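Laundry tips I picked up from the robotics club

I've been folding laundry for most of my life and I thought I had it down. Then I started helping out with our Wednesday robotics club, where this term's project is getting a gripper to handle clothes, and wow, did I have some bad habits! When you have to fold with two fingers on each side, every lazy move shows. So these tips are for anybody with a bed, a basket and a pile, whether or not you own a gripper (most of my neighbors in Zanddale don't).

Start with pants. They forgive you. A T-shirt wants to twist and a fitted sheet is out to ruin your evening, but a pair of pants has a waistband and long straight seams, and you can always find your way home along a seam.

Pinch the edge, never the middle. If you grab a pair of pants by the middle of the leg you get a tent, and the tent falls over. Take the hem at the corner where the two layers meet and lift slowly. Branislav Trnka, our coach, makes the kids say "corner, corner, drag" out loud while they do it, and now I say it at home too.

Use the bed and leave the quilt on. A slick table lets cloth slide around, while a quilt holds it still for you. Smooth the quilt first, though -- a lump underneath turns into a crease on top.

Dark clothes on a bright cover. I used to fold black things on a navy blanket and wonder why the legs never matched up. Put them on something loud and you can see the whole outline.

Go slower than you want to. The kids have logged 1394 folds so far, and the first 400 were mostly a mess because everyone was yanking. Once they let the cloth hang for a moment before setting it down, the sleeves and legs quit wrapping around each other.

Black clothes, polka dots and the yellow fingers: 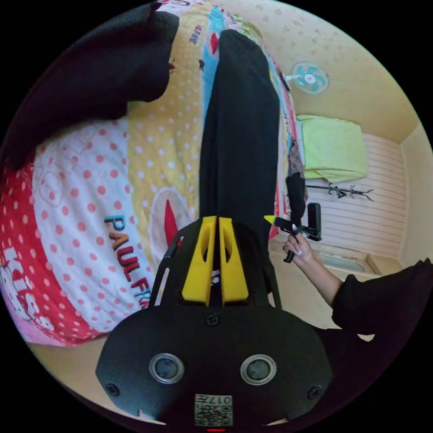
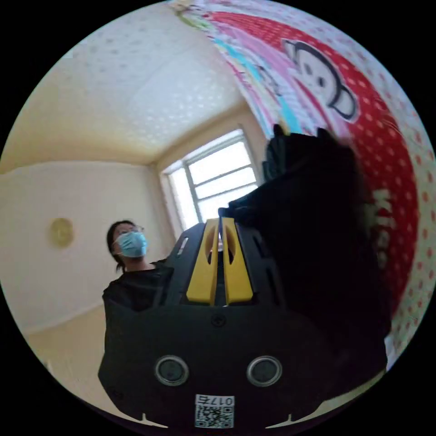 Do your piles by shape and leave the sorting by person for later. Seven pairs of pants in a row go much faster than pants, sock, shirt, pants, because your hands remember what they just did. I set the kitchen timer for 30 minutes and whatever isn't folded when it rings goes back in the basket.

One more for socks -- match them before you fold anything else, while you still have patience. The club hasn't tried socks yet. Branislav wants to do hand towels next, in thirds, and then we'll see who's brave.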